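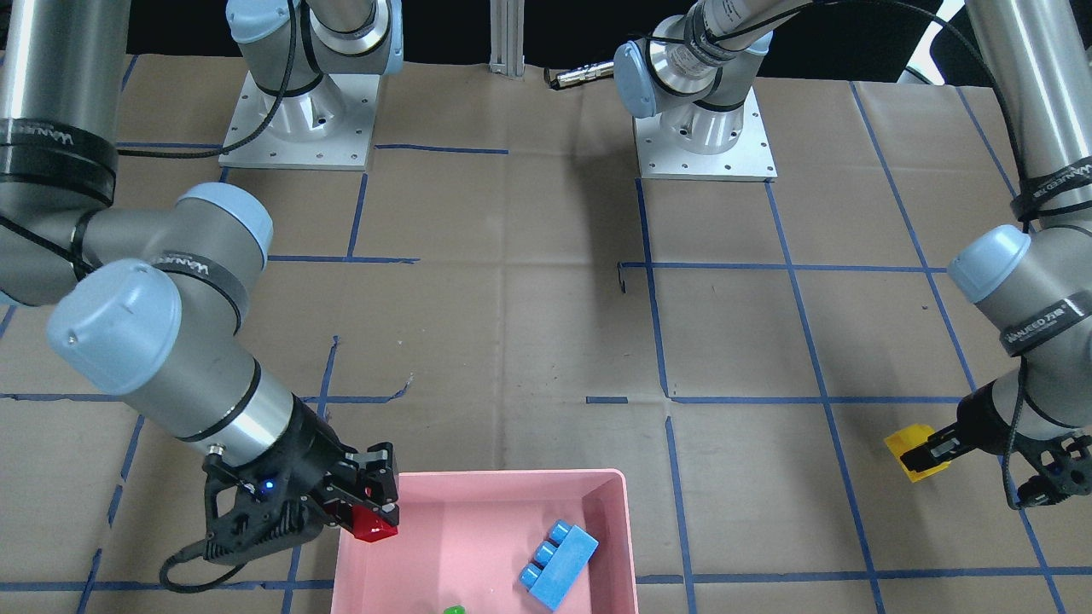

5. Renewing the table surface and checking the arms

Last updated: 2024-01-31
By Reto Aebischer

Do this section when the paper is torn, or when the tape lifts at the crossings. Both arms must be in the parking position and the cell must be stopped from the pendant.

5.1 Remove the grippers' blocks and the tray from the table. Put them in the Ollis box, so they are not lost under the paper.

5.2 Pull off the old tape slowly. Cut the kraft paper in front of the mounting plates. Do not pull paper out from under a plate.

5.3 Lay the new sheets from the back edge to the front. Small creases are allowed. A fold which a finger can feel must be made flat, or the gripper will touch it at low height.

5.4 Put the blue tape again. The lines are only for the operator, the program Onder does not read them. They don't need to be fully straight.

CAUTION: Do not use a knife near the gripper cables.

5.5 Check the bolts of each base plate with the torque key. 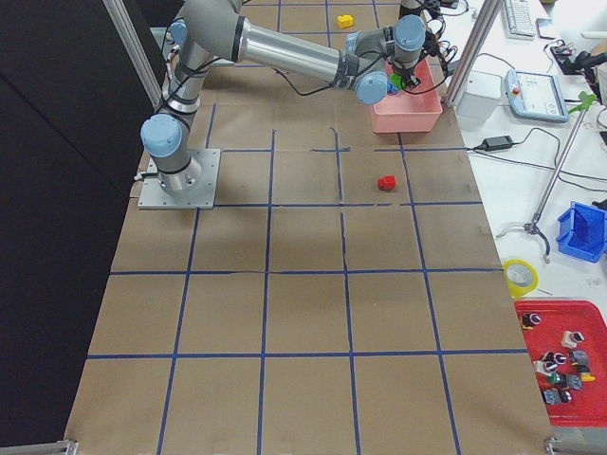
5.6 Open and close every velcro strap one time. The cable must have free play at the elbow and at the wrist. If a strap doesn't hold any more, replace it.

5.7 Start the program "Danzer" at 5 percent speed and keep one hand at the emergency stop. The program moves blocks to the bin 41 times. Watch that no cable becomes tight when the wrist turns.

NOTE: After 2,000 cycles the finger pads are to be changed, see section 7. Hubert Berchtold keeps the spare pads.

5.8 Write the date in the Dultirell log book. The next full check of the cell is in May.

92 views
0 comments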